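**Section 4: Setting up the ball machine on court**

Read Section 3 (Battery and charging) before starting. These steps apply to the Thiele 900 and the Thiele 900R. The 900R has the remote receiver fitted at the factory; on the 900 it is an optional part, ordered from the Plandow parts counter as item 481.

**4.1 Placing the machine**

1. Wheel the machine onto the court with the hopper folded down. Do not lift it by the hopper rim.
2. Stand it on the centre mark of the baseline, with the ball outlet facing the net. For volley practice, move it forward to the service line.
3. Lock both wheels. On a court with a noticeable fall, turn the machine so the wheels sit across the slope.
4. Unfold the hopper wings until all four catches click.
5. Check that the level bubble on the rear panel sits inside the ring. Adjust with the front foot if needed.

> **Caution:** Keep clear of the ball outlet whenever the power switch is on. The machine can throw a ball that was left in the feed tube, even with an empty hopper.

**4.2 Loading balls**

The hopper holds 119 balls. Use pressureless or regular pressurized balls, but do not mix the two in one load, as they leave the throwing wheels at different speeds and the depth of shot will wander.

1. Sort out any ball that is split, wet or badly worn.
2. Pour the balls in loosely. Do not press them down.
3. Turn the feed plate by hand one full turn. It should move freely.

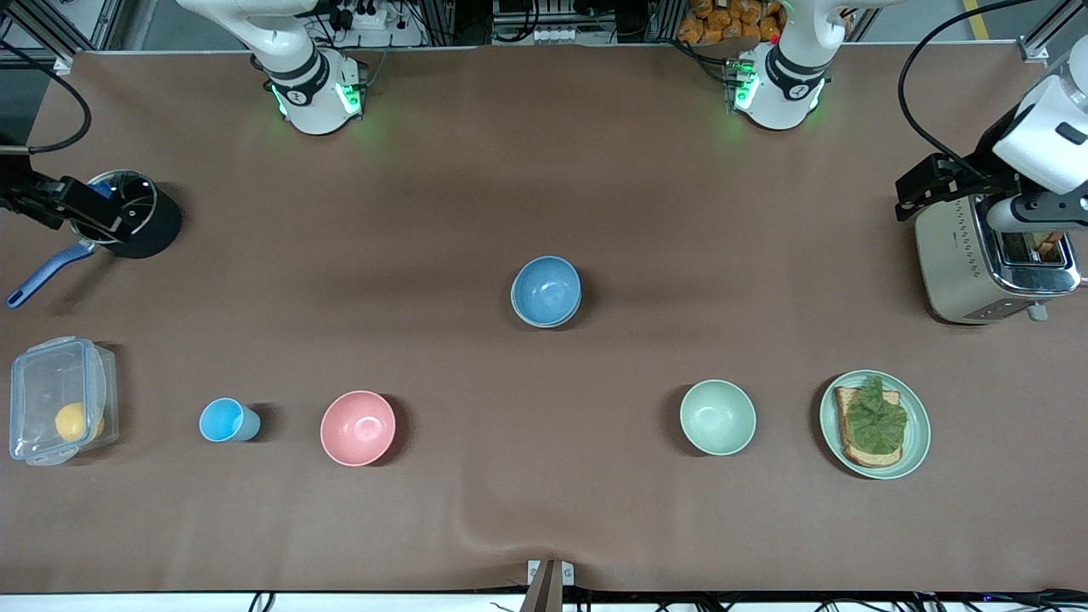
Thiele 900 / 900R User Guide, Issue 3, page 24

4. If the feed plate sticks, take out the top layer of balls and try again. A plate that still sticks needs cleaning (see 7.2).

Note: New balls shed a lot of felt in the first few sessions. Empty the lint tray after each session until this settles.

**4.3 First shots**

1. Set Speed to 3, Height to 5 and Feed to its slowest setting. Leave Spin at the centre position.
2. Turn on the power. The throwing wheels take several seconds to come up to speed.
3. Press Start, on the panel or the remote, and walk to the far baseline by the side of the court. The first ball is held back to give you time to get into position.
4. Watch where the first few balls land before you hit any. They should bounce between the service line and the baseline.
5. Balls landing short: raise Height by one. Balls landing long: lower Speed by one. Change one dial at a time.

> **Caution:** Press Stop and wait for the wheels to come to rest before picking up balls near the machine.

**4.4 Side-to-side mode**

Set the Sweep switch to NARROW for players still learning their footwork, or WIDE for full-court drills. In WIDE, check that the neighbouring court is empty or netted off. Sweep must be OFF before the machine is moved.

If the sweep stops on one side and will not return, turn the power off, centre the outlet by hand and restart. Machines bought through the Garkham or Nomusstead dealers before July may need the newer sweep belt, which is supplied under warranty. Have the serial number ready when you call.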